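April, camera and controller notes, sidewalk scene

Continued the camera comparison in the simulator. Same controller build for both runs (Brolulik branch, Silvan's merge included), same start pose, dry weather preset, sun fixed. Only the camera model changed: the Voß profile first, then the Drundero. Exposure locked on both. Each run was 2,000 control steps. Hannelore Hinrichs wants the result before we commit to a mount for the Diltcombe cart.
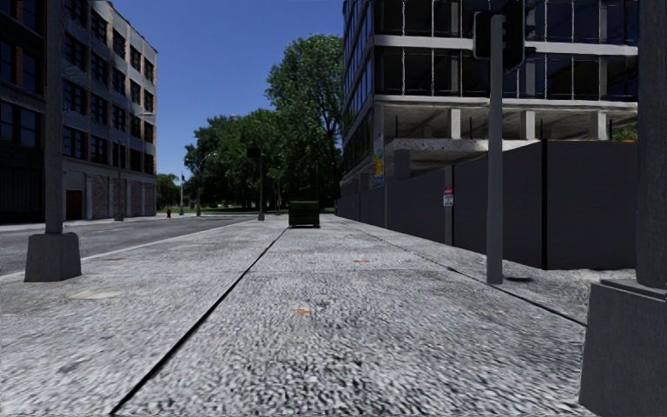
Controller latency was the first thing to sort out. The Voß profile added two control steps between render and command, the Drundero none that I could measure. With the delay in, heading correction overshot and the path wandered toward the curb side. Lowering the steering gain fixed most of it. The dark seam running diagonally over the concrete is still a problem: the edge tracker takes it for a path boundary at low gain and steers along it. The fence line on the right is a much better reference, so I weighted that side up. The dumpster farther up the walkway came in as an obstacle on both profiles, first at step 490 with the Voß, a little earlier with the Drundero.

To do: mask thin seams before the edge step, rerun both at the lower gain, ask Silvan Danzer whether the delay is in the profile or in our queue. Logs are in the shared folder under Brolulik.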